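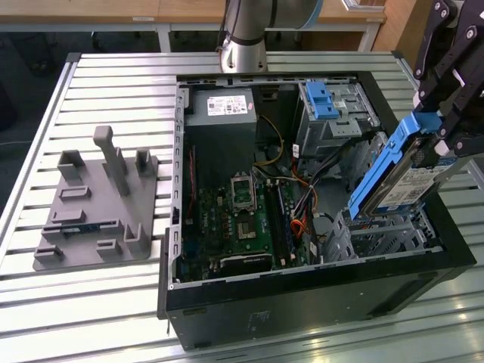
Stusbridge Lost Structures List

A data card for the list of demolished and vanished structures in and near Stusbridge, compiled from local newspapers, postcards and parish maps.

What is in it

1,037 records, one per structure. Piers, footbridges, bandstands, toll houses, chimneys, two funfair rides and a great many chapels. A structure that was rebuilt on the same spot gets a second record with its own number. Nothing still standing is included, even if it is closed.

Files

structures.csv is the main table
names.csv holds nicknames and older spellings
sources.csv says where each record came from
notes.txt has longer remarks on 200 of the records

Columns in structures.csv

id: a number, never reused
name: the name in most common use at the time
kind: one of 12 types, listed at the end of notes.txt
built, gone: years only, blank if unknown
how_lost: fire, flood, storm, sold, pulled down, unknown
parish: the parish as it was when the structure went
sure: 1 to 4, where 4 means two or more printed sources agree

Known problems

The Haugland Pier dates are disputed. The newspaper has it closing a year before the last postcard was franked, and both are given in notes.txt.

Jorkley parish is thin before the railway came. The early vestry books have not been read yet.

Heights and lengths were dropped from this version. Too many came from advertising and could not be checked. Old copies of the table still have them, so please don't mix the two.

Stories about hauntings, curses and deaths are kept in notes.txt only when a paper printed them at the time. Most did not make it in.

Changes since the last version

Praritz Mill chimney split into two records
Spelling of chapel names made consistent
Duplicate toll houses on the Jorkley road merged
Sources added for the November flood

Use

Free to copy and reuse, with a mention of the list by name. Corrections are welcome if they come with a source, and a page number helps. Photographs of postcards are fine, both sides please.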